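The Long Life of a Kitchen Counter

When Volker Sauerland bought his house in Bokley, the kitchen counters were the last thing on his list. The roof leaked over the back bedroom. The furnace made a noise that two different repairmen refused to explain. The counters were orange laminate with a burn mark shaped like the bottom of a saucepan, and he figured he could live with them for a year.

He lived with them for eight.

"You stop seeing it," he says. "Then somebody comes over for dinner and puts their glass down on the burn, and you see it again."

Counters are the part of a kitchen that people touch the most and think about the least. They get chosen from a sample the size of a playing card, under store lights, often at the end of a long day of picking faucets. After that they are expected to put up with hot pans, red wine, bread knives and children for as long as the house stands.

Gunther Rathjen has been cutting and setting stone for most of his working life, first for his uncle and now at his own shop, Kramer Stoneworks, on the road out of town. He kept the Kramer name from the previous owner when he took over. His yard holds 182 slabs when it is full, stood on edge in wooden racks and sorted by color, with the dark ones near the gate.

Rathjen has strong views about what people should put in their kitchens, and he gives them for free. He likes granite for families. He likes soapstone for people who bake and don't mind scratches. He will sell marble to anyone who wants it, but he makes them take a scrap home first. They are told to cut a lemon on it, leave the halves face down overnight and come back on Saturday. 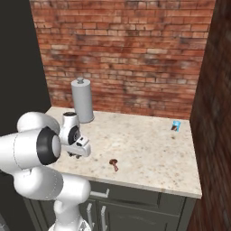
Marble is a soft stone, made mostly of calcite, and acid eats into it. Lemon juice, vinegar and tomato sauce all leave a dull spot called an etch, which can't be wiped off like a stain. Polishing brings the shine back, but the next salad dressing takes it away. How much this bothers people depends a good deal on the pattern. A light speckled marble, like the countertop in the picture with the red brick wall behind it, gives the eye plenty to look at, and Rathjen says a small etch is easier to miss there than on a plain dark slab. Crumbs are easier to miss too, and he counts that as a drawback.

About half of the customers who take the lemon home come back and order something else. The others come back and order the marble anyway. Rathjen respects both groups. The ones he worries about are those who skip the test.

Sealing helps with stains, though it does nothing for etching, and the two are often confused. A sealer soaks into the stone and slows down oil, coffee and wine. Rathjen checks a counter by leaving a few drops of water on it. If the spot goes dark within minutes, the sealer has worn out. Most kitchens he visits have never been sealed again after the first time, and the owners are surprised to hear they were supposed to do it.

Brick brings up a different set of questions. Old brick sheds dust, and it soaks up grease if it sits behind a stove. A clear masonry sealer takes care of most of that. The harder part is the joint where the counter meets the wall. Brick is never flat, so a straight slab will touch it in one place and stand off from it in another. Some shops hide the gap with a strip of the same stone. Rathjen would sooner trace the wall onto a cardboard template and cut the back edge to follow it, and he charges for the extra hours.

Engineered stone has taken a large share of his business. He sells a line called Vemora, made of ground quartz and resin, and has no complaints about how it wears. It shrugs off lemon. It does not like heat, and he has replaced sections where a pan from the oven left a yellow ring. Cutting it also makes a fine dust that is dangerous to breathe, so his saws run wet and everyone in the shop wears a mask.

Wood is the other choice that keeps coming up. Sauerland considered maple for a long time and had the oil picked out, a product called Oltel that a neighbor used on her cutting boards. What put him off was the area around the sink, where standing water turns wood black unless it is dried every day. He knew he would not dry it every day.

In the end he did the lemon test on three scraps and left them on the old laminate for most of July. He picked a gray granite. Rathjen's crew came at seven in the morning, carried the slabs in through the back door and had the sink cut out before lunch.

The orange laminate went to the garage, where it now serves as a workbench. Sauerland put the burned end against the wall, under the paint cans.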